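Hamormont Opens Its Practice Tabletop to Small Shops

If you have ever wanted to try out a robot arm before clearing off a real bench for one, the folks at Hamormont in Sudby have some happy news. Their simulated practice kit, Nurameo, goes on general offer this November, and we've had a lovely time poking around in it (rather longer than we meant to, I'm afraid).
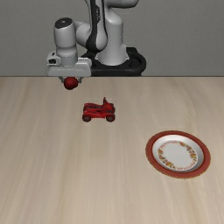
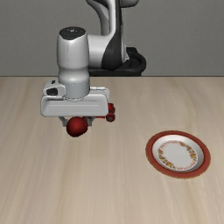
Two views from Nurameo: the simulated arm holding a red ball over the tabletop, with a flowered plate nearby.

The kit comes with 544 ready-made tabletop tasks, mostly the homely sort, with balls and toys and dishes, and you can write your own once you get the hang of it. Setup took us about 2 hours, a fair bit of that spent reading the guide over coffee. A license costs $2000 and covers 2 seats, with email help from Hafþórsson, the firm handling support. We'd love to see a cheaper plan for schools, and Hamormont tells us it is thinking one over. Demos run every Tuesday at the Sudby office, and visitors are welcome to stay and chat!

Contact the newsroom | © Sudby business news | Back to top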